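3.2 Cell setup and upkeep

The cell runs one two-arm station on a fixed bench. Each arm carries a parallel gripper with two curved fingers and a small camera at the wrist. The bench top is a pale board, and the lights above it are kept on at one level through every run. We closed the blinds on the window side in the first week and left them closed.

The task set is made up of small household electrical parts that have to be picked up, turned, and handed over or set down in a given pose. None of the parts is connected to power at any time. Parts are kept in a tray next to the bench and returned to it at the end of each block. A block is 100 grasps. The data reported in this paper come from 3,578 grasps, which is fewer than a whole number of blocks would give, as the last block was stopped early when an air line in the building was being replaced and the bench had to be cleared.

Before each block the operator homes both arms, closes each gripper on a steel gauge pin, and writes down the finger gap that the controller reports. If the gap differs from the logged value for that finger pair by more than the set tolerance, the fingers are taken off and the mount is checked. C. Brunet and N. Michailidis did most of these checks. The second operator in a shift repeats the reading without looking at the first one. We kept this rule for the whole study, although the two readings agreed nearly every time.
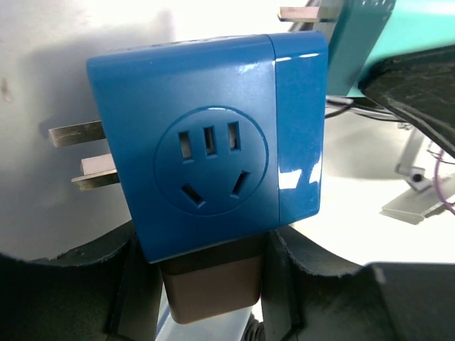 Finger wear was the main upkeep problem. The fingers rub against hard plastic edges, metal blades, and now and then each other, and the coating goes first along the rounded rim. We graded wear by eye at the end of every block, using the wrist camera view and a hand lamp, and gave each finger a grade of light, medium, or heavy. The fingers in Figure 4, which are holding a blue plug adapter upright with its prongs out to the left, have gray scuffs on the curved rims where the dark surface has rubbed. Scuffing of this kind did not lead to a change of fingers. A finger was changed only when it was graded heavy, or when the gauge pin could be turned by hand in the closed gripper. Glossy parts made the grading harder, since bright spots from a part can hide the rim behind it or look like bare material. For this reason the final grade was always given with the gripper empty.

Fingers were changed as pairs. The mount has two screws per finger, and both are set with a torque driver in two passes. Early on we changed single fingers to save stock, but a new finger set against a worn one pulled the part to one side as the gripper closed, and prongs that should have pointed level came out tilted. After M. Prothero traced this to the mixed pairs, the stock was sorted and bagged by pair. We used 16 pairs in all.

Dust was the second problem. It came from the parts themselves and from the board, and it settled on the rough faces of the grippers and on the cable runs behind the wrist. A Dustex bench extractor was run between blocks, never during one, because the air flow moved the lighter parts. The camera window was wiped with a dry lens cloth at the same time. Wet wiping left streaks that showed up under the lights and was dropped.

Every 400 grasps the cell was shut down for a longer check. The operator followed a printed sheet:

Lock out the arm power at the wall switch.
Move each wrist by hand through its full range and watch the cables for pinching.
Press each connector home and look for bent tabs.
Check the bracket bolts against their paint marks.
Clean and regrease the finger slides.
Run the camera calibration and save the result under a new name.

The cable check found the only fault that stopped work for more than a day. A wrist camera cable had been tied too close to the joint, and the picture dropped out when the wrist was near the end of its turn. E. Hinds rerouted the cable with a longer loop and moved the tie back to the forearm. The same change was made on the other arm, and the blocks recorded with dropouts were removed before training.

Figure 4. Wrist camera view during a grasp of a plug adapter.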